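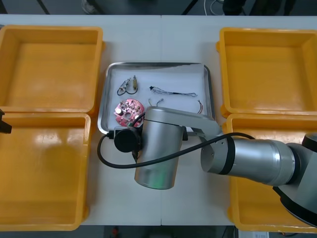 Unit 4: Sorting and Storing Stock in a Small Kitchen

Reading for Friday: the storage chapter in the course pack, plus the Briltdale case sheet.

1. Why we sort before we store

Deliveries arrive in the supplier's order, which is seldom the order the kitchen needs. At the Briltdale site, one driver drops produce, dairy and dry goods on the same pallet. If everything goes straight to the shelf, the cooks end up sorting during service.

Sorting at the door takes one person and a clear surface. Set out the bins before the delivery is opened. A shallow metal tray between the bins is useful for anything that needs a second look, such as a split bag or an item missing from the invoice. Clear the tray before signing.

2. Groups

Use the same groups every time:

Raw meat and fish
Dairy and eggs
Washed or ready-to-eat produce
Unwashed produce

Dry goods do not go through the bins. They are checked on the pallet and moved by the case.

Color coding helps only if the whole staff uses one system. Skorden changed its bin colors twice in a single season, and new hires kept following the old wall chart. If your kitchen has bins of one color only, label the short side, where the label can be read when the bins are stacked.

3. Temperature on arrival

Check chilled goods first. Put the probe between two packages and leave the packages sealed. Write the reading on the invoice next to the item. Wipe the probe between groups.

Chilled goods should not stay out longer than 30 minutes in total, counting the time on the dock. In April we will go over the log sheets from the Gallardo kitchen, where the dock time was left off and the totals came out too low.

4. Rotation

First in, first out is the basic rule. Where a use-by date is printed, go by that date, even if the newer delivery has the earlier one. Move old stock to the front before you add new stock behind it. Doing it afterward means handling everything twice.

Opened packages get a new label with the day and time of opening. The original date stays visible.

5. Shelf order

Ready-to-eat items go on the top shelf and raw meat on the bottom. Raw poultry goes below all other raw meat. Leave space at the back wall for air to move. Nothing is stored on the floor, including sealed buckets.

6. Worked problem

A kitchen receives 265 cases a week and has 8 deliveries. Three of the deliveries are dairy only. Sketch a schedule that keeps the dairy deliveries away from the lunch rush, and say where you would put the sorting table. State any assumptions about staffing.

Terms to know: dock time, par level, rotation, cross-contamination, short delivery.

The Drirnano floor plan for problem 6 is on the last page of the course pack. Bring it to lab with your schedule filled in.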